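社区口述历史整理项目 阶段进展报告
报告日期：2022年10月3日
报送：Hillow 基金资助管理处
资助类别：地方文化与档案，第二年度

一、本期工作概况

本报告覆盖第二年度的前半段。项目的任务没有变化，仍是对 Vamthorpe 旧城区居民的口述录音进行转写、校对、编目，并把可以公开的部分放到阅览室和网页上供人查询。录音大部分是早年用盒式磁带录的，保存条件不一，有的盒子上只写了姓氏和街名，有的什么也没写。

截至9月底，已完成数字化的磁带为709盘，其中一部分是同一次访谈的上下盘，所以访谈的实际场次要少于这个数字。转写工作进度慢于数字化，原因在下文第三节说明。

本期没有新增采访。原计划在夏天补录的几场推迟到明年春天，受访人年纪较大，天热时不便出门，家属也希望改期。

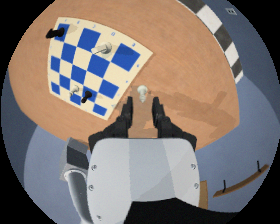

Vamthorpe 地方档案馆 口述历史组

二、数字化与保存

磁带转录使用两台放音机，一台用于正常播放，一台专门处理受潮或粘连的带子。受潮的带子先在恒温柜里放置，再逐盘试放。试放时如果出现掉粉，就停下来清洁磁头，不连续作业。这样做效率不高，但本期没有发生断带。

每盘磁带保留一份未经处理的原始音频，另做一份降噪后的听写用副本。降噪只用于方便转写，不作为存档版本。去年评审时有意见提出，降噪后的文件容易和原始文件混淆，我们已经改了命名规则，听写副本一律放在单独的目录下，文件名后加“听”字。旧文件的改名也做完了。

磁带盒上的手写说明全部拍照留存。字迹看不清的，编目时照录能认出的部分，其余用方框代替，不作推测。有几盒的说明与内容对不上，例如盒上写的是菜市场，里面讲的是码头装卸。遇到这种情况，两种信息都登记，以录音内容为检索依据。

存储方面，原有硬盘阵列的空间在8月接近用满。我们没有立即采购新设备，先清理了重复的中间文件，腾出的空间预计够用到年底。异地备份放在 Moltstead 的库房，每月更新一次。9月的更新因线路检修晚了几天，已补上。

三、转写与校对

转写是本期花时间最多的部分。Vamthorpe 旧城区的老住户说话夹杂本地口音和行业用语，自动识别软件出来的初稿错误很多，尤其是地名、绰号和工具名称。我们试过先用软件出稿再由人修改，结果改稿用的时间和直接听写差不多，有些段落还更长。目前的做法是普通话较清楚的访谈用软件初稿，其余全部人工听写。

本期完成转写并经过一次校对的访谈有86场，完成二次校对的有42场。二次校对由没有参与初稿的人来做，对照录音从头听到尾。两次校对意见不一致的地方，保留录音时间点，集中讨论后再定。讨论仍定不下来的，正文里注明“听不清”或“存疑”。

口音词表已经整理出第一版，按行业分类，包括染坊、船运、豆制品和修伞。词表原来只供内部使用，后来附近的中学教师来借过，反映对课堂有帮助，所以我们考虑明年印一个薄册子。印制费用不在本年度预算内，暂不申请，等内容稳定以后再说。

转写规范也作了两处修改。一是语气词不再全部删去，受访人习惯性的停顿和重复适当保留。二是涉及金额和度量的说法，一律照原话写，不折算成现在的单位，需要解释的放在脚注里。
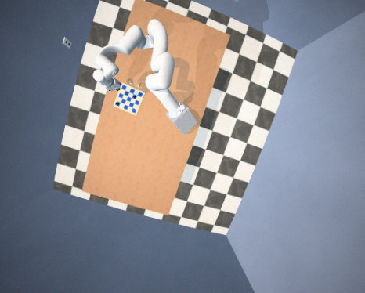 档案馆 口述历史组｜编目与公众服务

四、编目与授权

编目沿用去年定下的字段，没有增加。检索词方面，街名是最麻烦的一项。旧城区的街道改过几次名，同一条街在不同受访人口中叫法不同，年轻一些的用新名，年长的用旧名，还有人用店铺来指代。我们做了一张新旧街名对照表，检索时输入任何一个名称都能找到。对照表中仍有几条小巷无法确定位置，准备到规划部门查旧图。

授权工作仍在进行。早期录音大多没有书面授权，需要逐一联系受访人或其家属。能联系上的家庭多数同意公开，少数只同意在阅览室内听，个别要求删去涉及邻里纠纷的段落。凡有要求的，我们都按要求办理，公开版本作了删节，原始录音封存。联系不上的暂不公开，只登记题名和时长。

有一批录音来自 Siu 街坊会的旧藏，移交时只有一份简单清单。清单上的编号与磁带上的编号不是一套，核对花了比较长的时间。现在两套编号都已录入，移交手续也补齐了，双方各存一份。

五、公众服务

阅览室每周开放三个下午。来的人以本地居民为主，多数是来找自己长辈的录音，也有几位学生来查旧城区的店铺情况。听音座位只有两个，周六下午有时要等。我们在预约单上加了时间段，每人一次不超过一个半小时，实行以后等候的情况有所减少。

网页上的录音选段增加了染坊和船运两个专题，每个选段附转写文字，可以对照着听。有听众来信指出一处街名写错，核实后已更正。还有人希望提供整盘下载，这涉及授权范围，目前不能做，已经回信说明。

8月在 Hillow 办过一次小型听音会，放了几段讲年节和搬家的录音。到场的有几位是当年受访人的子女，会后补充了一些背景情况，例如某家铺子关张的年份、某座桥拆除前后的走法。这些补充已经另行登记，注明来源，没有并入原访谈的正文。
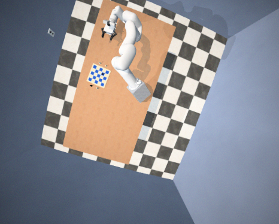 听音会的场地音响效果一般，后排反映人声偏小。下次如果还用同一个地方，会另带一对音箱，把座位往前排。讲方言的段落也需要提前印好文字稿，这次临时复印，份数不够。

六、经费使用

本期支出主要是转写人员的劳务费、磁头等耗材和异地备份的费用。劳务费略高于计划，多出的部分来自人工听写的比例上升。推迟采访省下的差旅费暂未动用，拟留到明年春天继续使用，请管理处确认是否需要办理跨期手续。设备费没有支出。明细表另附。

七、存在的问题

转写人手不够。会听本地口音、又能坐下来长时间听写的人不多，今年招到的两位都是兼职，月底工作量集中时忙不过来。我们正在和师范学校联系，看能否安排学生实习，初步答复是下学期可以谈。

部分磁带的老化比预想的快，特别是某一批薄型长时带。已把这批带子提前，排在下一阶段最先处理，其他批次相应后移。

授权联系的回复周期长，寄出的信有一部分退回。下一阶段打算改为先打电话或上门，再补书面材料。

八、下一阶段安排

先做完薄型带的转录，同时继续二次校对。街名对照表在查完旧图后定稿。网页计划增加豆制品专题，文字稿已有初稿，授权还差几家。春季补录的采访提纲在年底前拟好，届时随下一次报告一并报送。

附件：经费明细表；已完成访谈目录；新旧街名对照表（征求意见稿）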